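The woman who keeps the fake food
Notes from a visit to the prop room at Pundeck, Lisville

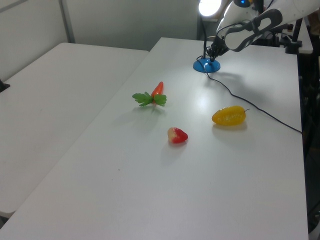
Why a carrot needs its leaves

She starts with the carrot. Everyone starts with the carrot, she says, because it's the one people laugh at. Orange-red, bright green plastic leaves at one end, never been near dirt.

"The leaves are the whole thing," she tells me. "Take the leaves off and from the back row of a classroom you have an orange cone. Could be a parsnip somebody painted. Leave them on and a four year old shouts carrot before you've put it down."

She has looked after the play food at Pundeck for 11 years. Pundeck lends it out — schools, speech therapists, small theaters, one dentist who wants it for the waiting room. Boxes go out Friday, boxes come back whenever. She asked me not to use her name. Fine. She did make me wash my hands.

We talk at a white table with another white table next to it, a gap in between. The gap eats strawberries, she says. She's asked for the two to be pushed together and then someone needs to get through and they're apart again.

The strawberry problem

So, strawberries. Small, red, and they vanish.

"I have bought more strawberries than anything. Anything. Kids pocket them. Teachers pocket them! I found one in my own coat in April."

The one out when I visit has a pale, creamy tip. I ask if that's wear. She doesn't think so, she thinks it's meant to be the unripe bit, and she likes it. A strawberry that's red all over looks like candy to her. She has turned down whole bags of them for that reason and got an annoyed email from the supplier, Shahbazi, about it. They made up. She still buys from them.

"They sent me a catalog page with every strawberry circled. I thought that was pretty funny. I ordered 300 lemons."

Three hundred lemons?

"It was a typo. It was supposed to be 30. We still have lemons."

(We do not get to see the lemons. They live at Horkport, in the overflow storage, and she'd rather not discuss it.)

On peppers

The yellow pepper is her favorite, which surprised me, it's a plain looking thing. Long, glossy, a bit wrinkled, thin dark stem. She talks about it for longer than the other two put together.

"Most toy peppers are the fat kind. The bell kind. Fat and smooth like a bath toy. But a long one, with wrinkles, catches the light in streaks. It looks like something you'd get at a market and then not know what to do with."

There's a downside. Half the kids call it a banana. Speech therapists have complained, gently. One of them wrote "pepper??" on the return slip. Her answer is that you point to the stem.

"A banana doesn't have a stem like that. So then you get to have the conversation, and the conversation is what they borrowed the box for. That's what I tell them anyway. I've stopped putting it in the box for the under threes, though."

She says the stem is the first thing she checks on anything that has one. A pepper with no stem goes in the banana bag. I can't tell if she's joking. She isn't.

The lamp, and checking colors

She uses a lamp for checking. Round blue base, thin dark neck, white light, black cable wandering off across the table. The cable annoys her. The pepper was lying right up against it and she says things always end up against it, whatever she does.

The light she won't give up.

"Under yellow light everything looks delicious. You need white light to see that a carrot's gone pink. They fade! People leave them on windowsills for a whole school year and then swear to me it was always like that."

How faded is too faded? No chart, no rule. She puts the returned one next to one she hasn't lent and if she can tell them apart from a step back, it's done. Done means the sandbox box, which goes to anyone who wants it and doesn't have to come back.

She does it a few at a time. Tried doing whole crates at once in her first year and couldn't see color by lunchtime, it all went the same brown. Now it's three or four pieces, a look, put away, next lot. Slow. The collection is 500 pieces not counting the lemons, and she doesn't count the lemons.

Washing

Most of what she gets by email is about washing so I asked.

Warm water, dish soap, a soft toothbrush for the wrinkles. Not the dishwasher. The carrot leaves get swished in a bowl and shaken, then laid out flat on a towel overnight, because water sits down in the bottom of the spray where you can't see it and comes out on someone's worksheet. Strawberries in a strainer. Anything with a smell gets washed twice and if it still smells she throws it out, she doesn't try to be a hero about it.

"Somebody once sent back a pepper with actual hummus on it," she says. "I respected that. That was a kid who beleived in the game."

What she'd tell someone buying a first set

Buy fewer. That's most of it. A set with too many things in it gets tipped out on the floor and walked away from. She would start with a carrot, something small and red, and something yellow and long, and see what happens for a month.

Different sizes too — she feels strongly about this one. A lot of sets make the strawberry as big as the carrot, so they fit the same mold or the same tray or whatever, and it bugs her. Kids notice. They've seen a strawberry.

And mark them. She writes a number on each piece, tiny, somewhere it won't show. I ask what the highest one is on a strawberry so far and she has to go look it up.

"331," she says, coming back. "And I could hand you maybe a dozen of them today. Check your pockets before you go."

I checked. Nothing. She'd like it known that if you have borrowed from Pundeck in Lisville and you do have one, in a coat or a glove box or where ever, you can just mail it in an envelope. No note needed.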